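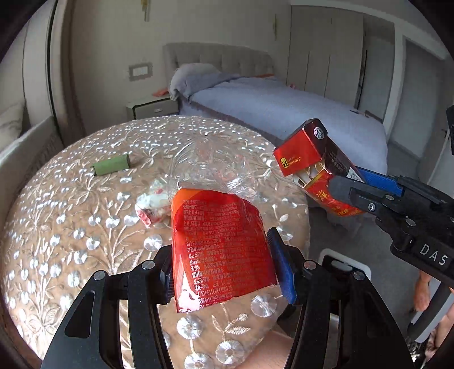
About Laten

Laten began at Olga Gallardo's kitchen table, with two borrowed dictionaries and one very patient first student, and we like to think some of that kitchen is still with us. We teach Spanish to grown-ups – beginners, rusty speakers, people who married into a big talkative family and would like to follow the jokes at dinner.

Our classes are small and there's usually coffee on. Constanza Mansilla takes the beginners, and Javiera Ledesma runs the Thursday conversation circle, which has a habit of going on well past closing time (we've stopped fighting it!).

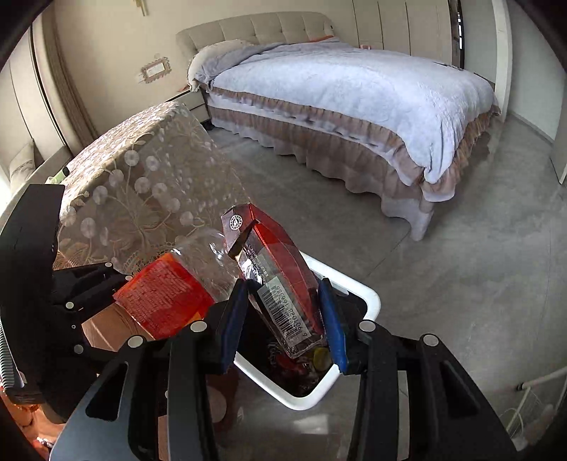

The lending shelf now holds 298 books, nearly all of them given by former students, and you're welcome to take one home even if you've only come in to ask about prices. New groups start in March. Write to Olga or just drop by, and we'll find you a chair and a class that suits you.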